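Search this repository Go

# Brernora wrist-view episodes

Simulated gripper episodes for training and testing grasp policies. We recorded 3,172 episodes in the Hinds simulator, each one stored in its own folder.

## Views

Many steps show only plain surfaces and the open fingers. 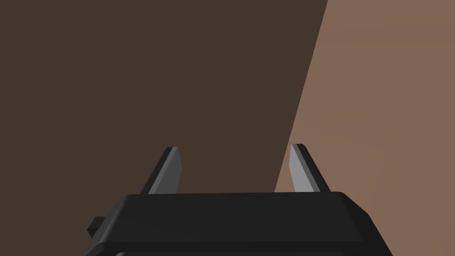

Please do not filter such steps before training. The planner needs them to learn the approach. The camera is fixed to the wrist and its image can be upside down, so we also give the wrist pose for every step.
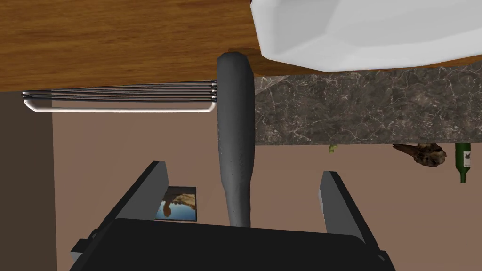 ## Handover episodes

A gloved hand is the other agent in this part. The `agent` field has its position, in the base frame of the robot.

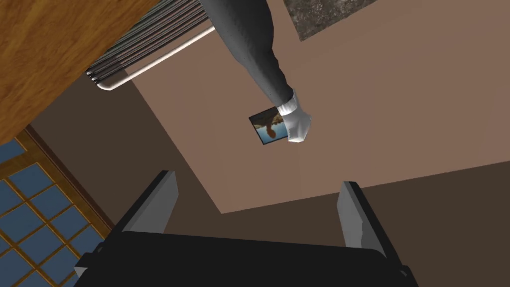 Set `max_steps` to 2,000 if you replay with our controller. The loader by Triin Baranauskienė needs 16 GB of memory. Known problem: `grip_width` is missing in 90 episodes, see `missing.txt`.

Questions go to Arvo Aaltonen.

Last updated: 31 March 2019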